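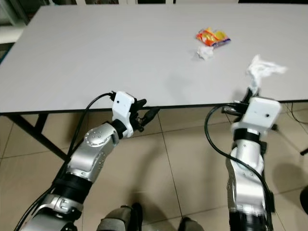
A two-armed robot lifts a tissue at the Imeo open day in Widlow.

Search this site Enter keyword Go

WIDLOW, 24/06/2025 - The future of housework came to Widlow this week, and it would like you to stand back from the cables, please.

Imeo, the automation firm that moved into the old Kuvberg building last September, opened its doors to the public for the first time and drew 154 visitors. Many of them had been promised doughnuts. The doughnuts went in the first hour. The robot kept going all afternoon.

Its name is Danko, it has two arms, and its job for the day was clearing litter off a table. Visitors hoping for something closer to the movies took a while to adjust. A tissue is a hard thing to pick up if you are a machine, the firm's staff explained more than once, as it has no fixed shape and weighs next to nothing. A man near the front remarked that his teenage son had the same trouble.

The demonstration ran in sessions of 52 minutes, which is longer than most people in Widlow have ever spent watching a table get cleaned. Even so, the room stayed close to full, and a small cheer went up during the second session when a candy wrapper left the tabletop at the first attempt. The engineers looked pleased, then looked at their laptops again.

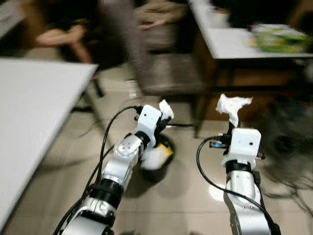 Trash is a bigger part of Imeo's plans than the name on the door suggests. The company wants to sell machines to cafeterias and waiting rooms, where somebody has to go around after everyone else has left. For the open day the target was a round black bin on the floor, and Danko went at the job with both hands, a crumpled tissue in each gripper and a good heap of white paper already in the bin beneath a bit of yellow trash. Staff said working with two hands at once had taken them 4 months to get right.

Questions from the floor were mostly practical. Could it do dishes? Not yet. Could it do stairs? No. What does it cost? The company would prefer to talk about that later. One girl wanted to know if it ever gets bored, and was told that it does not, an answer she seemed to find suspicious.

Imeo says it plans 2 more open days before the end of the year, the first of them in September. Admission is free and no sign-up is needed. The firm has promised to order more doughnuts.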